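Borkowska Publishes Gripper Comparison for Soft Fruit Handling

Simulated trials cover two fingertip designs and a wrist camera view

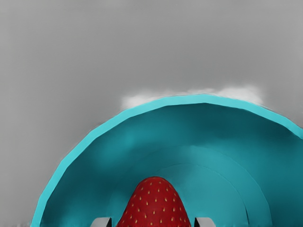
FLIDVILLE, September – Borkowska today published the results of a comparison between two parallel gripper fingertips for picking up soft fruit. All of the trials were run in simulation, using a strawberry in a bowl as the main test task.

The company ran 2068 simulated trials, 1324 of them with the strawberry task. The remaining trials used other small food items on a flat tabletop. Each fingertip was tested with the same arm model, the same controller and the same set of starting positions.

The narrower fingertip did better inside the bowl, where there is less space between the fruit and the wall. The wider one held fruit more steadily on the open table. Closing speed made little difference to either.

"Bowls are where our customers have trouble, so we started there," said Rosalind Obi, test lead at Borkowska. "The next step is to repeat 300 of these trials on a real arm and see how far the numbers move."

Those trials will take place at the company's Pellalau site and are planned to last 7 weeks. Remigiusz Nowicki will run them. A second controller, from Daslow, will be added at that stage.

The full results, including the trial settings and the list of failed grasps, are available on request from the Flidville office.

Press contact: Zofia Kurek, Borkowska, Flidville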